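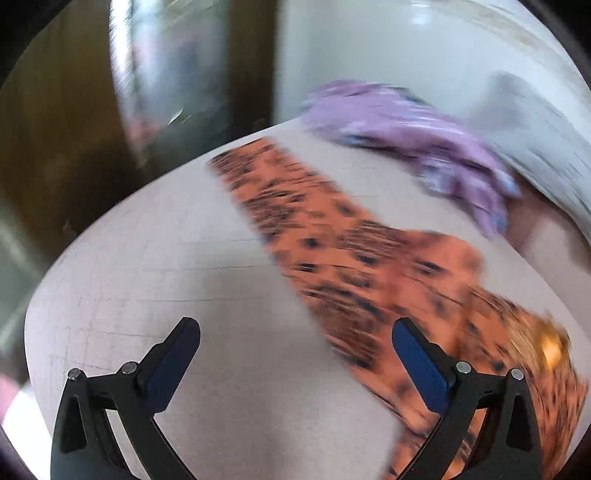
Bavex Chamber Voting Set
For town councils, regional assemblies and party congresses

The Bavex set lets the members of an assembly vote from their own seats, and it shows the result on the screen of the chamber as soon as the chair closes the vote. It was made first for the assembly of Lellmont, where the members still voted by standing up and the clerk had to write every name by hand. Today the same set is offered to any elected body that wishes to keep a clear record of how each member voted.

What is in the set
Desk units with three keys: Yes, No, Abstain
2 chair units, one for the chair and one for the deputy
Base station with power cable
Clerk's software, on a memory stick
Charging case

How a vote is made
The chair reads the motion and presses Open. The lamp on every desk unit becomes white. The member presses one key and may change the choice until the chair presses Close. After this moment no change is possible, also not by the clerk. The result can be shown as totals only or with the names, according to the standing orders of your assembly.

For secret votes, such as the election of a speaker or the removal of an officer from his post, the clerk selects Secret before the vote is opened. The base station then keeps the totals and does not save the names. We ask you to check with your legal office if your rules permit an electronic secret vote, as in many places a paper ballot is still demanded.

Special majorities
The software knows simple majority, absolute majority, two thirds and three fifths. You can also enter your own threshold. Please note that abstentions are counted in a different manner from one assembly to another, and this must be set before the first sitting.

Technical details
Largest number of desk units for one base station: 300
Weight of desk unit: 145 g
Size of desk unit: 131 mm long
Battery: about 2 full sitting days
Menu languages: English, French, Portuguese

Delivery and service
Orders are handled by Manlow, our partner for sales and repairs. Sets ordered now will leave the warehouse in January. Training for the clerk is included in the price and takes one morning. Spare desk units can be ordered separately.

The Isah microphone units fit in the same charging case, but they need their own base station.

Price on request. Page last changed: 2021-12-19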